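Irnis two-finger gripper, build kit for small arms

Irnis is a parallel-finger gripper for hobby and bench-sized robot arms. It is supplied as a kit of parts with a matching simulation model, so that a grasp can be set up on screen before the arm is powered. The design was drawn at Zukidetti, a shared workshop, and the kits are packed there in small batches. Assembly takes an evening with ordinary hand tools. No soldering is needed.

What is in the box

Gripper body, two halves, printed
Left and right fingers, printed
Brarska servo with horn and lead
Rack and pinion set
Linear rods, pair
Bag of 14 screws, M3
Adaptor plate for the arm wrist
Printed assembly sheet

The download holds the simulation model, the print files for all printed parts and a test world. It is sent as a link with the order confirmation.

Specification

Maximum opening: 104 mm
Finger type: flat inner face, removable
Drive: single servo, both fingers linked
Supply: 5 V
Control: standard servo pulse
Mounting: adaptor plate, four holes
Assembled mass: depends on print material and infill

Assembly notes

Fit the rods to the lower half of the body first and check that both finger carriages slide by hand along the full travel. If either one binds, clean the bores with a drill bit held in the fingers. A power drill will open them too far and the play cannot be taken out later.

Centre the servo before the pinion goes on. The racks should be meshed with the fingers at half opening. One tooth out on either side gives a gripper that closes off centre, and the model will then no longer agree with the hardware.

Leave the finger screws slightly slack until the upper half is on, close the gripper on a flat piece of scrap, and tighten. Do not use thread lock on printed parts. The lead leaves through the slot at the rear of the body and needs a loop of slack at the wrist joint.

Simulation model

The model has the body as one fixed link and each finger as a sliding joint. The second finger follows the first. Joint limits match the printed parts as supplied; if the fingers are altered, the limits have to be altered in the same file.

The test world includes a plain ball, a board and some rough surfaces. The ball is a low-polygon mesh, which keeps the scene light enough for an older laptop. Contact is calculated against a true sphere, so the flat facets affect only the drawing. Shadows are drawn at low resolution and can be switched off in the settings file.

Friction values are starting points. They should be set against a real part before any grip result is relied on. A finger with bare plastic faces and one with rubber sheet glued on behave very differently, and the model cannot tell which has been fitted.

The wrist view looks along the fingers from behind the body. It is the most useful view for checking alignment, as both inner faces and the object between them can be judged together. The view can be moved by editing the camera offset.

Compatibility

The adaptor plate fits the Son desktop arm directly. For other arms, the plate drawing is included in the download and can be redrilled or reprinted. The arm must be able to carry the gripper and the load at full reach. Check this figure with the arm maker.

The simulation files have been loaded on release 13 of the workshop's own simulator set-up. Earlier releases open the model but ignore the linked joint, and the second finger stays where it is.

Spares and options

Fingers are sold in pairs, in long and short lengths. The rack and pinion set is sold complete, as worn racks do not run well against a new pinion. Blank fingers without mounting holes are available for people who wish to cut their own shapes.

Safety

The servo does not sense load and will keep pushing when stalled. Disconnect the supply before clearing a jam. Keep fingers and loose sleeves away from the racks during first tests.

Orders

Kits ordered before the end of April go out with the current body. Returns are accepted on unassembled kits only.

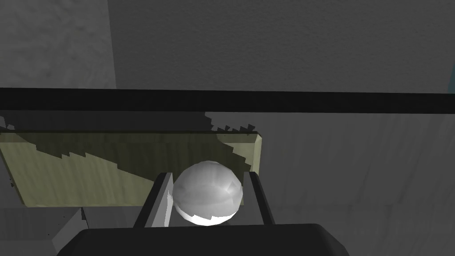 Simulation view: the ball between the gripper fingers, with the board behind.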